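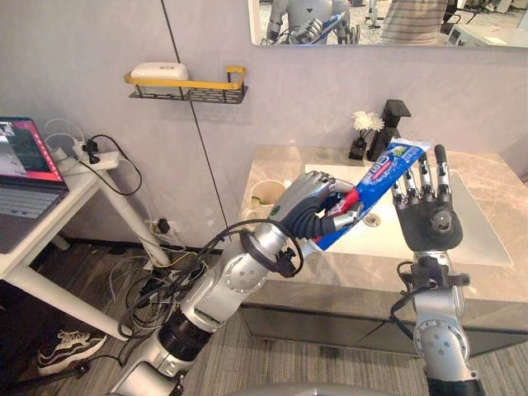
The Small Bathroom at Litora

Hello again, and welcome to the page so many of you have been asking me about since January! I've finally sat down with a cup of tea to put the little bathroom up, and if I ramble a bit, well, you know me by now.

When we took the place on, the bathroom was the room I closed the door on whenever visitors came. It had a pink pedestal basin, a towel rail that fell off if you looked at it, and nowhere at all to put your toothpaste down. My brother-in-law Muammer Tuncer measured up and told us we had 900 millimetres to play with along that wall, and we built everything else around that number.

The vanity: a beige marble-patterned top with a white rectangular basin set into it, over a grey-brown cabinet that runs the full width. I went back and forth on the colour for weeks (Jytte Vigfúsdóttir, who has the better eye, wanted darker) and I'm so glad we landed where we did.

The tap: black, single lever, standing up behind the basin. I'd had my heart set on brushed brass until I saw the price, and now I wouldn't swap it.

The flower: white, in a small black vase just to the left of the tap. I do love a flower in a bathroom, even a tiny one.

The walls: pale grey, with the mirror hung over the vanity. We got through 17 sample pots before settling, and the leftovers have since gone on the garden shed, one stripe each, which the grandkids think is marvellous.

The laundry is next, as soon as Orhun Eren can get to us with the tiles.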